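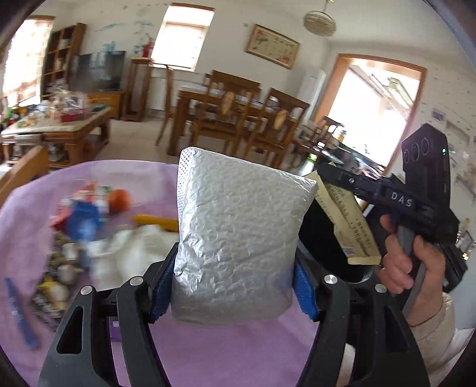 Rui Carvalho wrote in to ask why his Kornik import finished without errors and still left him with half the episodes marked "unaligned." That question comes up more than any other, so it goes first. The rest are in no special order.

Why are my episodes marked unaligned?

Kornik matches the left and right gripper streams by timestamp. If the two clocks drift apart by more than 5 milliseconds at any point in an episode, the whole episode gets the flag. The data is still there. Run the align step again with drift correction turned on, and most flags will clear. Rui's did, except for a handful where one stream started late. Those have to be trimmed by hand in the Padilla viewer.

Can I turn the flag off?

Yes, in the import settings. The planner will then accept the episodes as they are. Two-handed tasks suffer the most from this – a handover with the hands out of step teaches the policy to let go too early.

What does the importer need in each folder?

The video from each gripper, the finger opening log, and the calibration file. Pose tracks are optional. If they are missing, Kornik will compute them from video, and that takes a good deal longer.

The pose track jumps when an object fills the view. What can I do?

Tracking depends on fixed points in the room. When a large or shiny object is close to the lens, there are fewer of them, and the reflections on it move in ways the tracker reads as motion. Set "mask near field" to on. If you have more than one lens on the gripper, choose "joint" under camera mode so the tracker can lean on the side views. Plain tablecloths give it very little to work with, so don't expect help from the table itself.

Does a cluttered table hurt training?

In our runs at Drarkemdale it helped, as long as the target object was named in the task label. Policies trained only on tidy tables reached for the nearest thing when we tested them in a kitchen.
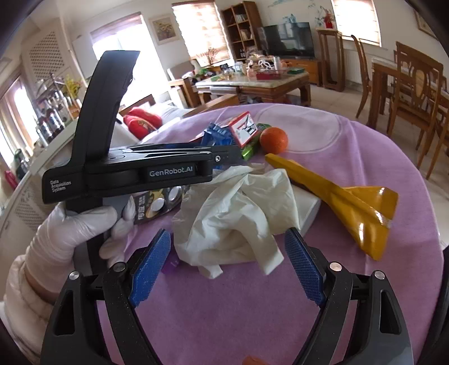

A glove between the gripper jaws, with a yellow toy airplane on the right side of the table.

How are soft items handled in perception?

Kornik doesn't fit a box or a mesh to them. It stores a mask and a short list of grasp points from the recorded finger contacts. Gloves, bags and cloths all go down this path. You can force it for any object by adding "soft" to its label.

The other gripper keeps showing up as an object. Is that a bug?

It was in the April release. Update the segmentation model and list both grippers in the tool file. Hands and sleeves are masked by default, with or without gloves. Check the masks on a few episodes before you start a long job.

How many episodes do I need before planning works?

It depends on the task. Our shared table-clearing set has 3000 episodes, and we wouldn't use it as a target. Start small, train, look at where it fails, and record more of that.

Can I run the planner without a robot?

Yes. The Herkham simulator takes the same plan files. It is slow with soft objects and the contact model is rough, so treat a pass there as a reason to try the arm at low speed.

Which machine do I need?

Import and alignment run on a normal laptop. Training needs 2 GPUs with the default settings. With one, halve the batch size and leave the learning rate alone.

Where do I report a bad import?

Use the report button in Padilla. Attach the log and the calibration file, and leave out the video unless we ask for it. Replies go out in the mornings.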